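Section 3: Setting Up the Work Surface for Gridded Dishes 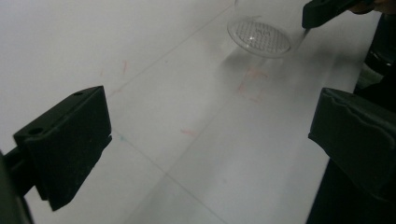
Fig. 3. Clear gridded dish on the white surface.

The Romar counting kit is built on a simple idea: small things are easier to count when they are sitting on something plain. You will need a flat table, a white surface sheet, one clear gridded dish, a marker and a lamp. The lamp that comes with the kit is called the Tiselia. It has a manual of its own, longer than this one, and all you need from it is the page about the switch.

Before you start

Clear the table. Coffee goes on a different table, and so does the person holding it. Wash your hands and dry them properly.

Laying the sheet

1. Take one white sheet from the pack of 50. They cling together, so check that you have one and haven't walked off with four.

2. Lay it smooth side up and let it relax for a few minutes. A curl at the corner will flatten by itself. Leaning on it with your elbow will leave a mark shaped like your elbow.

3. Mark off your working area with thin, light lines. Use a ruler. Everyone believes they can draw a straight line freehand, and the returned sheets we get at the Pustport office tell another story.

4. Smooth down any tape with a dry cloth. If a bubble stays put, lift the tape and lay it again.

Note: Pale gray lines are plenty. Heavy black ones show through the bottom of the dish and compete with the grid.

Labeling the dish

5. Hold the dish by the rim. The bottom is the part you will be looking through for the next hour, and fingerprints magnify wonderfully.

6. Write the label small and keep it clear of the squares you intend to count. A sample number is enough. Your thoughts on the sample belong in the notebook.

7. Let the ink dry before you set the dish down. Count to 24 if you have no clock.

Caution: Do not wipe off an old label with solvent. Clear plastic goes cloudy, and a cloudy dish is good for holding paper clips. Start a fresh one.

Placing the dish

8. Lower the dish onto the sheet, grid side down, and let go gently. Dropping it from even a low height will rearrange whatever is inside.

9. To adjust its position, nudge it from the rim with light pressure. Do not drag it by the inside wall.

10. Turn on the lamp and look for the shadow. A soft gray one beside the dish is fine. If it is dark enough to have an opinion, move the lamp farther back or hang a piece of white cloth in front of it.

11. Look at the grid from where you will be sitting. The squares should be pale but readable. If you can't see them, try tilting your head before you write to us.

Note: The Magsi cover sold with the larger kit fits this dish too, though it takes some persuading. Press evenly all the way round.

When you're done

Lift the dish straight up, put it away and inspect the sheet. A clean one can be used again. One with a ring on it can't, however faint you have decided the ring is.

Replacement sheets are part number 351. Order them before you run out.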